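Short-Run Booklet Printing: Comparing Two Paper Stocks
Project report, Graphic Communications
Emilian Marinescu, Calluvville
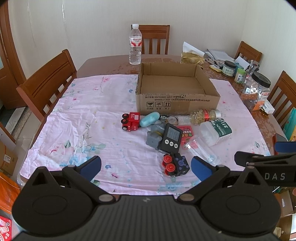
Figure 1. Toy train car with the letter "B" on a patterned tablecloth.

Background
The print room at Wotbridge mostly handles short jobs such as programs and club booklets. In February I tested whether a cheaper uncoated stock, Urkemik, could replace our usual Morsy paper for these.

Method
I printed the same 40-page saddle-stitched booklet on both stocks using the digital press. The total run was 488 booklets, half on each paper. Settings stayed the same except for the fuser temperature, which I lowered one step for Urkemik after the test sheets curled. All booklets were folded, stapled and trimmed on the same machine.

Results
I rejected 17 booklets, mostly Urkemik. The usual fault was cracked toner along the fold of the cover. Inside pages looked much the same on both papers, but solid blacks were a little flat on Urkemik. Page creep was under 3 mm on either stock.

Discussion
Urkemik is fine for inside pages. For covers I would stay with Morsy, or score the sheet before folding. I did not have time to test scoring.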